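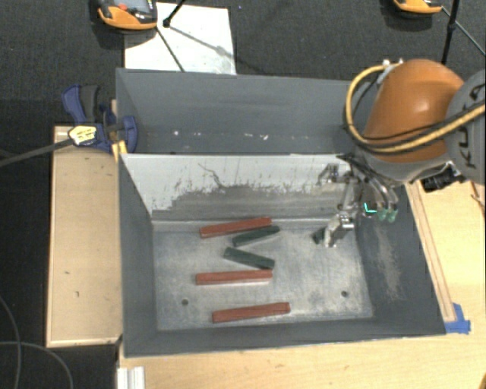 Red and green blocks in the gray bin.

The Sorting Bin

My aunt left me the bin, the blocks and the rules, in that order, and I have to say the rules were the best part.

They were written on the backs of bakery receipts from Brodcombe, the town where she lived for most of her life, and they described a game she called Zestier. I had never heard of it! Neither had anyone at the game shop on the harbor road, where I went the same afternoon with the receipts in a sandwich bag. The woman behind the counter read two of them, turned them over to see what my aunt had paid for rye bread, and asked if she could make copies.

So I cleared off the light wooden table in my kitchen, set the big gray bin in the middle of it, and started reading.

Rule one: the narrow part behind the divider is called the Attic. Nothing goes in the Attic until somebody earns it.

Rule two: red blocks are weather. Green blocks are roads.

I read that one out loud to the empty hallway, I liked it so much. Red blocks are weather! You tipped them all in together, let them land however they wanted, and then you had to say what had happened in the country inside the bin. A green block leaning under a red one was a road with a storm coming down on it. Two roads that spread apart like a wedge meant travelers had quarreled and gone separate ways. The two little round holes in the floor were towns. The lower left was Drorkorby, where it was always market day, and the lower right was Ketilsson, where people kept bees and held grudges.

I tipped the blocks in. What a noise they made on that scuffed old floor! It sounded like somebody dropping a drawer of spoons, and then it was quiet, and there was my first country.

I was terrible at it. I said, "It rained on the road," and wrote it down, and looked at the receipt, which said a fair telling should take as long as a cup of tea. So I made the tea and tried again. I gave the rain a name. I put a mail carrier on the road with 19 letters in her bag, and one of them had no address on it, only a drawing of a gate. By the bottom of the cup she was soaked through and halfway to Ketilsson and I did not want to leave her there, so I made a second cup.

My aunt had played for years. I know because she kept the tellings too, in a shoebox, one line for each: "Snow on both roads, the wedding went ahead." "Hail. Drorkorby blames the bees." "July, too hot to quarrel, everyone slept." There must have been 2,000 of them in there, in pencil and ballpoint and once, for a whole week, in what I'm fairly sure was eyeliner.

The crooked line down the divider was in there as well. I had taken it for a plain scratch. "The river came over the wall today," she had written, and under it, smaller, "my fault, I was using the good scissors."

I laughed so hard I had to put the lid back on the shoebox.

It was past midnight when I found the receipt about the Attic. You earn it, she wrote, when you tell a country so well that you'd like to live there. Then you may lift one block over the wall, and it stays there for the next player to find.

I thought about the mail carrier. I looked at the long red block lying up close to the wall, one end tilted as if it were listening, and I picked up my pencil and put the kettle on again.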